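Last updated May 13, 2018

OK, picking up where I left off with the bin demos. Spent the whole session on the stick and I'm finally getting decent at it (my wrist says otherwise). The goal is still 700 clean demonstrations before we train anything, and as of tonight we're at 429, so we're past the halfway mark!

Two changes. I turned the stick gain down in the Didum config, which makes the long moves feel like driving a bus, but the last inch above an object is so much calmer. And I now start recording when I touch the stick instead of when I hit the key, so we don't teach the arm to sit there and think for two seconds first.

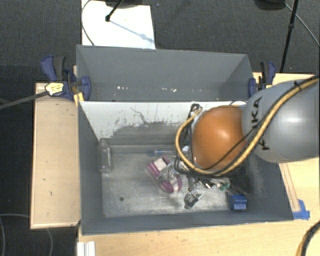

Gripper down in the near side, clear bottle to the left, small blue block over to the right.

Clear plastic is still the worst to teleop. On my screen the bottle pretty much melts into the wall behind it, and I keep coming in too high. The magenta and white thing is way easier, I can find it right away even with the fingers half in front of it. Meron Demissie thinks we should do the clear stuff by hand guiding and keep the stick for everything else. I like it, but then we've got two kinds of demo in one set, and the hand-guided ones run a lot slower. Resample them? Ask her.

Run 1082 has a bad timestamp, don't use it. I left the file in the Mokmont folder with "skip" in the name.

Next: same objects, other compartment, gain left alone.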